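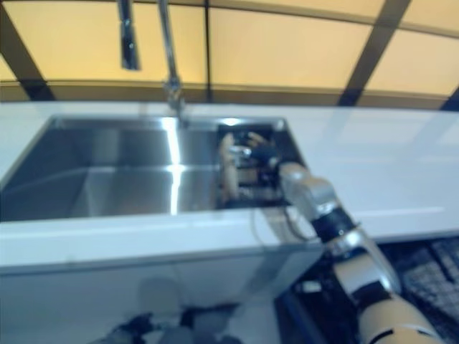
Margaux Lacroix 昨晚在我上一条下面留言,说双槽都是骗人的,小的那个最后全变成放抹布的坑,她家用了一年就后悔了。哈哈哈我看完立刻想反驳,结果越写越长,干脆开一串,专门聊厨房水槽!

先说结论:我爱小槽。大槽谁都会用,锅往里一扔水一开完事。小槽才是看习惯的地方,用顺了真的会上瘾。

我家这套是搬进 Caltholm 那边的房子以后装的,不锈钢大槽,旁边再带一个窄窄的小槽,台面是白的。装之前我犹豫了好久,差点就听师傅的,直接上一个超大单槽。现在想想好险!

小槽我现在主要干三件事:泡餐具、沥菜、倒剩茶。就这三样,别的一律不许进去。规矩是我自己定的,全家目前只有我遵守(笑)

泡餐具真的要单独说。以前叉子勺子全混在大槽里,上面压着炒锅,洗到最后伸手去底下摸,摸到刀尖那一下魂都没了。现在吃完饭,筷子勺子直接进小槽,放点温水和一滴洗洁精,等我洗完碗再回头收拾它们,轻轻一擦就干净。刀不放进去,刀我用完当场洗当场擦,挂回去。

有人私信问泡多久。我一般就是洗大件的工夫,没有专门看表。粥和蛋液的话最好先用冷水冲一下再泡,热水一浇蛋就糊在勺子上了,特别难弄,我吃过亏。

木勺木铲千万别泡!!我有一把很喜欢的木铲,七月份的时候忘在水里过了一夜,捞出来毛毛糙糙的,后来磨了又上油,还是回不到以前那个手感。心疼到现在。

沥菜也好用。洗完的生菜装进沥水篮,往小槽上一架,大槽空出来继续洗别的,两边不打架。我做饭手脚慢,东西又爱摊开,能多一块放湿东西的地方就很幸福。

Eduardo Louro 问:那小槽底下不臭吗?
会的,前提是你不管它。小槽水流少,管子里不太有大水冲,残渣容易停在那儿。我现在每天晚上收工前,接满一槽热水(不是滚开的,管子受不了),一次放掉,哗啦一下特别解压。滤网拿出来用旧牙刷刷一圈,再放回去。

滤网!我换过三个才找到合适的。第一个孔太大,米粒全跑了;第二个孔又太细,茶叶一糊就不下水;现在这个是在 Zaritov 买的,带个小提手,湿着手也拎得起来。买之前一定要量口径,大槽小槽的下水口不一定一样大,我就是没量,白跑一趟。

再讲不锈钢怎么保持好看。我试过的办法多得可以写本书,最后留下来的超级朴素:洗洁精,软海绵,顺着拉丝的方向擦,冲干净,然后用干布抹一遍。最后那一下干布是灵魂!水垢就是水珠自己晾干留下的,擦掉就没它什么事了。

钢丝球请收起来,拜托。我妈来住的时候很热心地帮我“彻底刷了一次”,刷完水槽一圈一圈的纹,太阳一照像唱片。我当时还得说谢谢妈妈。

已经有水垢的,厨房纸浸一点白醋,贴上去等十几分钟,揭下来冲掉就行。白醋和漂白水绝对不要一起用,这个不开玩笑。还有台面如果是天然石材,醋别滴上去,先搞清楚自己家是什么材质再动手。

白色台面很多人劝我别选,说不耐脏。我的感受是:脏得明明白白,反而好打理。酱油滴一滴马上看见,马上就擦了。以前那个深色花台面,我经常过了两天手肘一压才发现黏黏的一块……不敢细想。

真正要小心的是姜黄和咖喱。有一次煮咖喱,勺子随手往台面上一搁,转身去接电话,回来一个黄印子。小苏打调成糊敷上去,擦了好几回才淡掉。从那以后灶台边常驻一个小碟子,专门放勺子。

台面和水槽接缝那一圈也别忘了,最容易藏黑黑的东西。我的做法是抹布裹着指甲,沿着边走一遍,两边都走。顺手的事,可是做完整个厨房看着都精神了!

说到抹布,回应一下 Margaux 的“抹布坑”。我完全理解,因为我也有过这个阶段。湿抹布往小槽里一团,第二天那个味道……后来在柜门里面粘了两个挂钩,抹布拧干挂起来,小槽立刻得救。地方有了,东西才肯回去。

Annick Roussel 说她家小槽里放的是厨余,切菜的时候直接往里扫,最后一起捞出来。这个我也试过几天,对我来说太挤了,叉子跟胡萝卜皮混在一起很崩溃。不过如果你家有洗碗机,餐具不用泡,那她这个用法非常聪明,可以抄。

顺便分享我的洗碗顺序,玻璃杯先洗,然后饭碗,然后盘子,油锅垫底,小槽里的餐具最后。水和海绵都从干净用到脏,中间不用换来换去。昨天请客,十七件餐具加一堆碗盘,我放着歌洗完的,一点都不烦,真的!

给准备装修的朋友几句实在的:去店里的时候,带上你家最大的那口锅。别害羞,真的抱着去。我抱着炒锅走进 Mabula 的时候店员愣了一下,然后很认真地陪我一个一个试。锅能平躺进大槽,再来考虑要不要小槽。大槽因为小槽被挤得太窄,那就亏了。

水龙头也要一起看,能转到小槽那边的最好。我朋友家的转不过去,小槽接水要用杯子舀,那确实会变成抹布坑,没救。

厨房小的话怎么办?单槽加一个能架在上面的沥水篮,再配一个小盆泡餐具,效果差不了太多,花的钱还少很多。我租房那几年就是这么过的,那个小盆现在还在阳台上种葱。

刚看了一眼,这串下面已经401条回复了,你们对水槽的感情也太深了吧!!我慢慢看。有人问排水管怎么接、存水弯要不要各装一个,这个我不懂,不敢乱讲,等我问过装修师傅再来补。

想看你们家的小槽都放什么,请尽情晒,乱的也要看。我先去把今晚的勺子捞出来擦了。

最后更新:2022年11月21日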